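11 August 2018
by Ikechukwu Eze

Counter clearing is the chore I use to judge whether a kitchen robot is ready. Clear, ribbed drinkware is the hard part: transparent walls give a depth sensor little to work with, and a glossy counter adds glare.
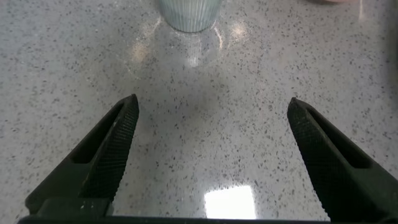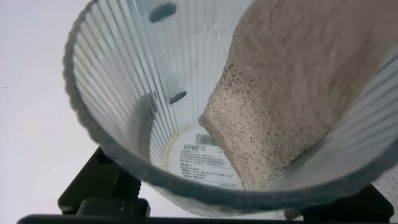

Can a machine take over this chore yet?

For one known cup on one known counter, it can. For an ordinary kitchen I would still say no. My log from March has 746 grasp attempts on clear cups, and 26 of them ended with the cup on its side - tolerable in a lab, too many next to a sink.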